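Peg-hole top for a small workbench - worth drilling?

sandinginsocks
Sun 23 April

Hi all! I'm finally building a bench for the spare room and I can't wait. The top is a Lundik birch panel, 16 mm thick, and I want a grid of holes in it so I can pin chair parts down while I sand. Do I drill the whole thing or just one end? And do I go right out to the edges? My drill is an old Dastier, if that matters. 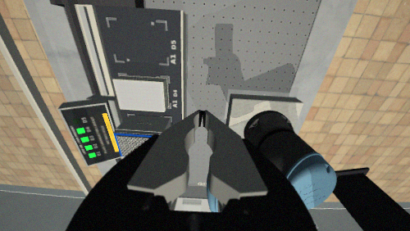
Replies

maplecrumbs

Drill it all, you'll love it! I did 114 holes over a long weekend with a cheap guide block and it's the best thing in my shop. Clamp scrap under the panel first or the back will splinter like crazy.
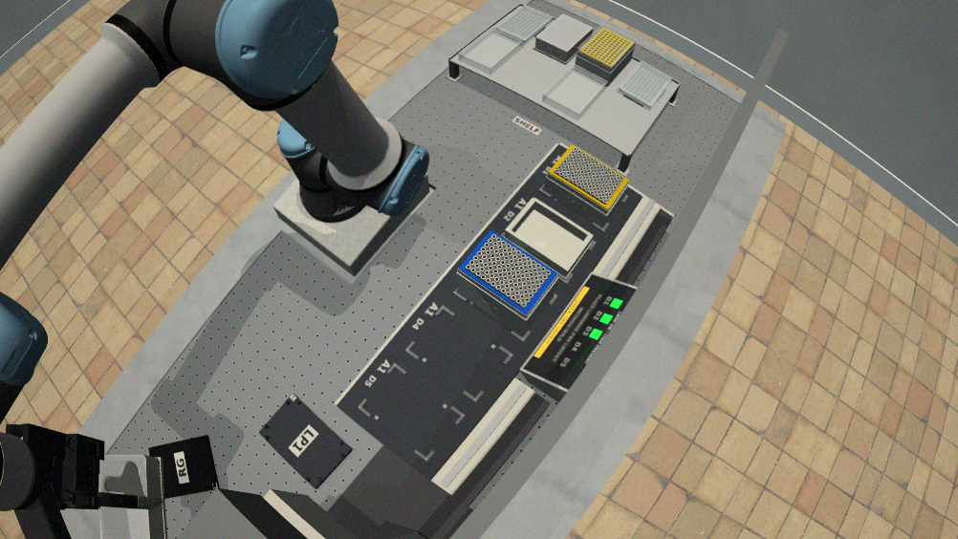

Going out to the edges is where I'd stop you. Holes close to the rim weaken it, and you lose the spot where ordinary clamps grip. Leave a plain border all the way around, like the smooth, paler one on that gray worktop, and keep your grid inside it. I left 3 inches and use every bit of it. Oh, and wax the holes - the pegs slide in so nicely.

oldgluepot

Half is plenty. I have the Cemska trestles and they wobble a bit with a heavy top, so check your legs before you do anything fun.

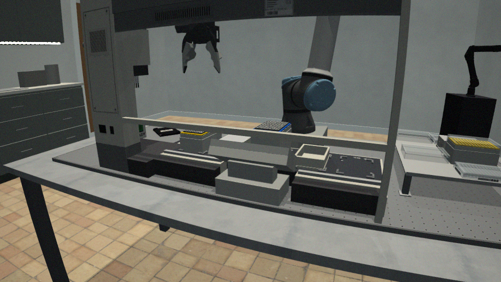 Gray table with rows of small holes, tiled floor

If your floor is tile like mine, put rubber pads under the feet. Grout lines drive a bench nuts, and you'll be shimming one corner forever, 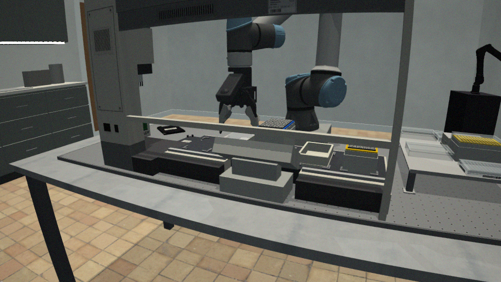

especially once you start planing and the whole thing wants to walk across the room. Mine is much better now with a bag of sand on the lower shelf. Have fun with it and post the chairs!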